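Vudosen Puts Its Taped-Floor Storeroom Plan on Trial, and Says It Still Has Doubts

16 June 2021

MELLANCE – Storage and fit-out firm Vudosen today released first notes from its trial of a marked-floor layout for small storerooms and work areas. The company is not recommending the layout to customers yet.

The idea has been sold hard in the trade since March. Put tape on the carpet, give each rolling shelf and each awkward part its own square, and the room will stay in order. Vudosen has heard that kind of promise before, most often from people selling tape.

"A yellow line doesn't put anything away," said Velimir Nikolaidis, who is running the trial. "I wanted to see what a room looks like when people have work to do and other things on their minds. The sales brochure always shows the room before anyone has used it."

The trial room has dark gray speckled carpet, with yellow tape laid straight onto it. Squares mark where items are meant to stand. Shelving is on casters, so that a unit can be rolled out and, at least in theory, rolled back.
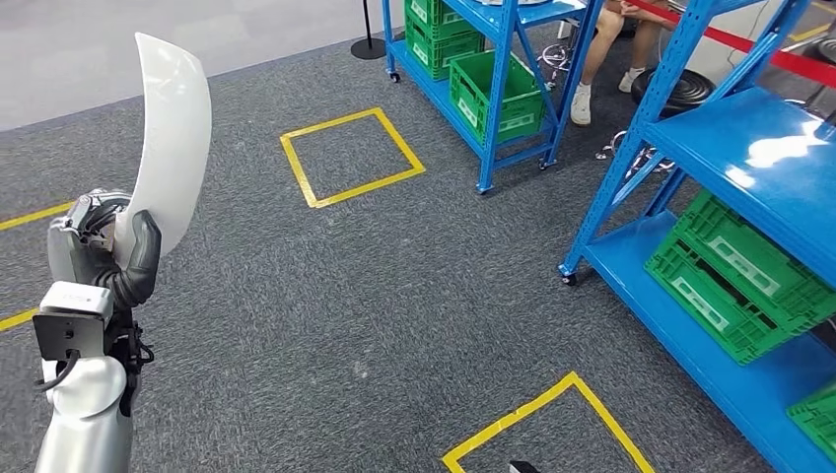

A taped square on the carpet in front of the blue shelving unit, with a curved white plastic sheet held upright at left.

Vudosen's main complaint so far concerns shape. Square spots suit square things. Tall, thin, curved sheets do not stack well, and the layout plan supplied by Dranetard, the consultancy that drew it up, gives them a single line of text. The plan calls for 9 marked spots and promises a "place for every part." Vudosen has asked Dranetard to explain which place it means.

Tape on carpet is another open question. Dranetard's plan says the lines will last, and does not say how long. Vudosen will roll a loaded unit over one taped corner 100 times before it takes a view.

The company is also checking how glossy and chromed parts should be kept. The plan treats them like any other stock. Vudosen doubts that anyone who has had to explain a scratch to a customer would agree, and is pricing soft covers for 50 pieces as a comparison.

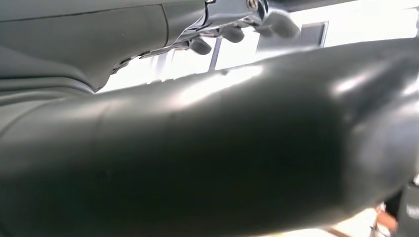

Glossy dark gray tube beside a matte gray panel and a polished chrome bracket.

A second room, at the Stojanovska building, will be left without tape for the length of the trial. Staff there have been told to put things wherever they think best. If that room ends up just as tidy, Vudosen will say so in print.

"I'd be happy to be wrong about the tape," Nikolaidis said. "It's cheap. But I've been told a lot of cheap things would change how people work, and I still spend my mornings looking for the other bracket."

Full results will be sent on request to trade customers. No prices or product names are being announced at this time.

Contact: Velimir Nikolaidis, Vudosen, Mellance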